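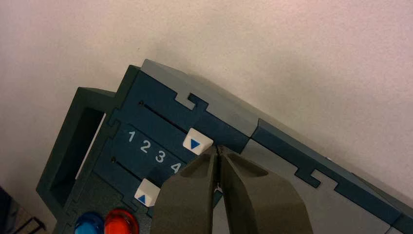

One parent who bought the set in September and asked to be left unnamed said the sliders held her son's attention for an afternoon, and that she had expected a good deal more for the money. She has since put it on a shelf in the hall closet, next to two others much like it.

That is not the kind of reaction Wavidby had in mind. The company, which sells play panels and hands-on learning toys from an office in Marham, says its plastic slider panel helps young children get used to numbers, shapes and fine hand movements. It has now announced a second production run of 4000 units, up from 2380 in the first.

The panel itself is simple enough. Slider buttons run in grooves across a teal face, with the numerals 1 to 4 printed in white between the upper and lower tracks. A triangle marks each of the buttons. The light grey rim locks into the body with square tabs, like the pieces of a jigsaw puzzle, and there is a loop handle at the side.

Whether pushing a button along a groove teaches a child anything about the number three is another matter. Wavidby's announcement says children "build number confidence through movement," a phrase it does not define. Asked for the research behind it, the company sent a two-page summary of a home trial run by Rosales, a consulting firm it hired. Families kept the toy for five weeks and then filled out a form. There was no comparison group, and the form did not ask whether the children could count before they started.

The summary also says children used the panel "up to 5 times a day." It gives no average.

Wavidby said a longer study is planned but would not say who will pay for it or when the results might be out. A spokesperson said feedback from families had been "overwhelmingly positive" and declined to share return figures.

Zovberg, a toy store that took part of the first run, said it had sold most of its stock and would reorder, though in smaller numbers. The store said buyers were mainly grandparents, and that customers asked more often about the handle than about the learning claims. It has moved the panel from its education shelf to the travel toys — a better place for it, on the evidence so far.

The second run is due in stores before spring. Wavidby says the wording on the box will stay the same.

December 2022

14 shares | 6 comments

Search this site Enter keyword Go

Get our local news roundup by email. By signing up you agree to our privacy policy.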